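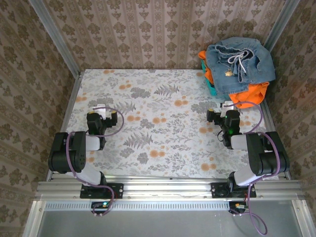
A reader in Litcombe wrote in September to say that folding is a habit of people with too few clothes to worry about, and that a pile on the corner of a table is a perfectly good filing system. Everything in it is clean, the letter went on, and everything in it will be worn again within days.

I want to take the argument seriously, as it is more common than the folding manuals admit. My view is that the pile fails on access and on load.

Access first. A pile is a stack with no index. The last garment put down is the first one available, and anything lower can be reached only by lifting or dragging what lies over it. With jeans on top and an orange and a teal garment underneath, the colours show at the edges, so the owner knows what is there. Knowing is of limited use. To get the teal one out, the jeans must move, and they seldom go back as they were.

Load is the second fault. Denim is heavy and stiff for its area. Laid over lighter cloth, it presses in whatever creases happened to be there when it landed. A fold also makes creases, but it puts them where the wearer has chosen, usually along a seam or across the middle of the leg. The total amount of creasing may be similar. The position is what matters when the garment is put on.

Fastenings deserve a note. A drawstring should be tied in a bow before the garment is put down, as a loose cord works its way out of the waistband or catches on a neighbour. Buttons should face inwards, where they cannot mark thin fabric. These two steps take seconds, and I would keep them even in a household that refuses to fold anything else.

The trade answer is to sell a box. Skomton makes a shallow tray for the purpose, and the Shimada method, as taught on its courses, has garments stored on edge so that each can be drawn out singly. I prefer the second because it requires no purchase. It does require a drawer of the right depth, and a drawer that is too deep will produce a pile again, only out of sight.

My correspondent is right on one point. Clothes due to be worn tomorrow need not be folded today. They should be laid flat, heaviest at the bottom, with the jeans under everything else.

27 Mar 2025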